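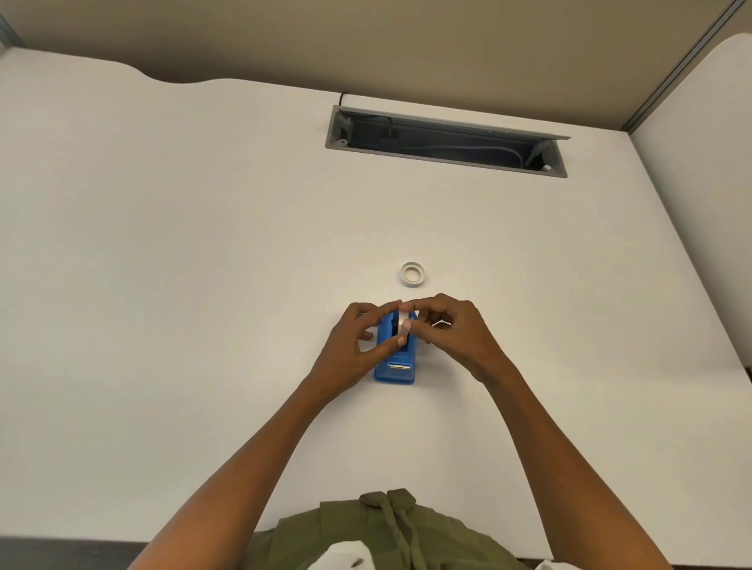
Stellham releases Usaleo 3, planning software that learns the fiddly desk jobs

Hello from all of us at Stellham! I'm Mpho Botha, I look after the planning team, and I get to tell you that Usaleo 3 is out this October.

Usaleo watches people do small two-handed jobs and turns what it sees into a plan a robot controller can follow. We started with the tape dispenser, because my goodness, it's a nasty one. You've got a narrow slot, a roll that wants to tip over and a cutting edge right where you'd like to put your fingers. Our task library now holds 3000 recorded tries at jobs like this (my own are in there too, and they're not pretty). 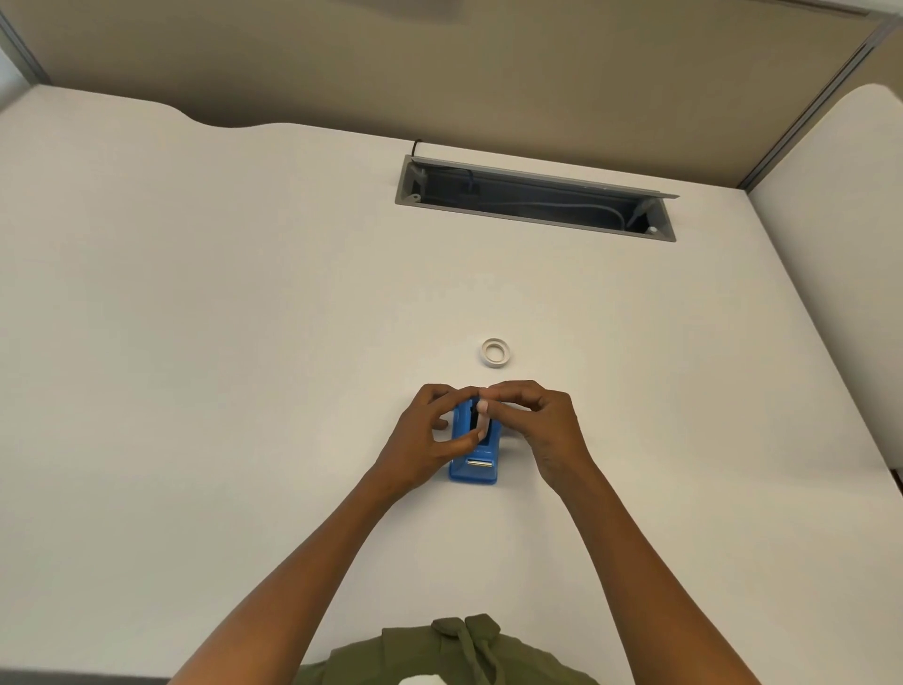 The big change in this version is how the planner deals with two hands working close together. The old one planned each hand by itself and then checked for clashes, so it spent ages going back and forth. Now both hands are planned as a pair, and a typical job is ready in 15 seconds, down from almost 48. You can also pause a plan, drag a step somewhere else and carry on, which our testers at Sekiguchi had been asking for since the very first version!

Usaleo 3 works with the Veritz controller straight away, and support for others will follow. Existing customers get the update free, and new users can try the whole thing for 30 days. Write to the planning team at Stellham if you'd like a demo, and do bring your most annoying desk job along.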